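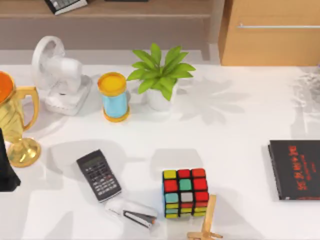
*Cultari's desk task in simulation, gripper at left by the trophy cup.*

Irkico sells the Cultari scene pack as a way to catch grasp faults before you risk hardware. I ran 983 pick attempts over a week in November and I'm not convinced.

The trouble is the white stapler on the white table. Our planner lost its upper body in 34 attempts and closed on the dark jaw end instead. Fair enough, a useful failure. But Cultari's log marked 17 of those as clean grasps, and a fault checker that passes faults is worse than a slow one. The white pot under the plant gave similar trouble, though less often.

I wrote to support on a Sunday. Fidelina Inga replied the next morning and confirmed that the contact threshold ships too loose – you can tighten it in the settings file, which the manual doesn't mention.

With that changed, the log matched my own replay checks. Rendering is good and the shadows are soft. I'd still wait for the next release before trusting its safety report.

Two and a half stars.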